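Subject: Re: [demo-collection] Soft goods episodes: what to keep, what to drop
From: Lleucu Lewis
To: demo-collection list
Date: Tuesday, January 28, 2020

Hi all,

Replying to Hashmi's message from last night, with his text quoted where I answer it. I'm also putting in what we settled at the Relunmont site, as the Plusden people asked for it and I would like it in the archive.

> On the soft goods task we are still getting a lot of variation
> between demonstrators. Some pick the item up at the first fold
> they see, some turn it over twice before they commit. The
> labels say the same thing for both. Do we want one way of
> doing it, or do we want all of them? I can write a script for
> the demonstrators if the answer is one.
>
> Also, what is the minimum before we retrain? Comari's last
> round went in with very few episodes and I don't think we
> learned anything from it.

On the first question, please don't write a script. We tried one in November with the towels and the policy came out brittle. It did well when the towel was laid down the way the script assumed and poorly otherwise. What we do want is for each demonstrator to be consistent about where an episode starts and ends. How they get from one to the other is up to them, as long as they don't stop halfway to think. If you need to think, end the episode, throw it out and start again.

On the second, the minimum is 100 kept episodes per item. Kept means after review. If you record 100 and drop 8, you are at 92 and you need to keep going.
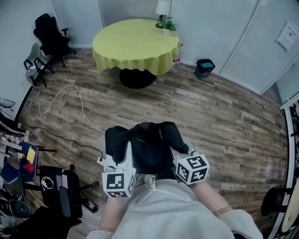

Dark cloth is the hardest group we have right now, and I would like it to get more attention than it has had. The policy does fine on light towels and badly on anything where the folds run together. When the item is black and the only feature that stands out is a zipper running across the upper part, the model tends to latch onto that and ignore everything else. So vary how it is presented. Zipper up, zipper underneath, item bunched, item spread. Put the starting arrangement in the notes field, in plain words. "Bunched, zipper hidden" is enough.

> Second thing. Two of my people hold the grippers with the
> markers turned away from the head camera for long stretches,
> and tracking has to guess. Is that a reason to drop an
> episode?

It depends on how long. A short loss is fine and the tracker fills it in. If both markers are gone for more than 2 seconds together, drop it. If only one is gone, keep the episode but flag it, and I will look at the trajectory by hand. I went through the flagged ones from last week and most were usable. The bad ones were all at the moment of the lift, when people pull their elbows in and roll their wrists. Ask them to keep their elbows out a bit on the lift. That fixed it for us.

Cables are the other thing. If you feel a tug on either hand, stop. A tug shows up in the data as a small jerk with no reason behind it, and the model has no way of telling that from something you meant to do. Leave enough slack for your full reach before you begin, and check it again whenever you move your feet.
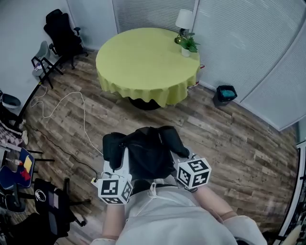
Should we clear the room before recording?

Leave the furniture where it is and record in the room as you find it. The policy has to work in ordinary rooms, and the early sets from the bare lab did not carry over. Do move to a different room after each block, though, so that one background does not end up tied to one item. I would also rather you did not tidy between episodes inside a block. Only the item needs to be reset.

> Last thing. The hand cameras and the head camera disagree
> about when the grasp happens. On some episodes it is off by
> several frames. Which one do we trust for the label?

Trust the hand camera. The head view is often blocked by your own grippers right at the moment of contact. The clocks should agree, and if they don't, there is a sync step in the setup notes that people skip because it is dull. Please do it at the start of every session and again after any battery change. If you have episodes already recorded without it, don't try to shift them by eye. Send me the folder name and I will run the alignment script on the whole batch – it usually works, and when it doesn't we drop the batch.

The hand view also has its own problem with dark cloth. Exposure gets set by whatever is bright in the background, windows or ceiling lights, and the cloth turns into one flat patch. Lock the exposure with the camera pointed at the item and leave it locked for the block.

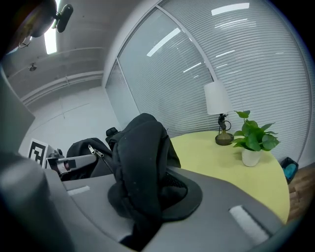 How many people should record each item?

At least 6, and more if you can get them. A hundred good episodes from one person teach the model that person's habits, down to which hand moves first. Split the items so that no one does more than a quarter of any of them. Left-handed demonstrators are very welcome, as we are short of them across every site.

A few smaller points that came up off the list:

Failed grasps. Keep them if the demonstrator recovers and finishes. Label them "recovered" and carry on. Drop them if the item ends up out of reach.

Length. There is no upper limit, but if an episode runs much longer than the others for the same item, have a second person watch it before it goes in.

Naming. Site, item, demonstrator number, episode number, in that order, with underscores. Plusden has been putting the item first and my merge script chokes on it. I can rename what is already uploaded, but please switch from today.

Hashmi, could you send me the flagged episodes from your two people? I want to see whether it is the grip or the mounting angle before we ask anyone to change how they work. If it is the mounting, Comari will have the same trouble, and I'd like to get to them before they start their next block.

Lleucu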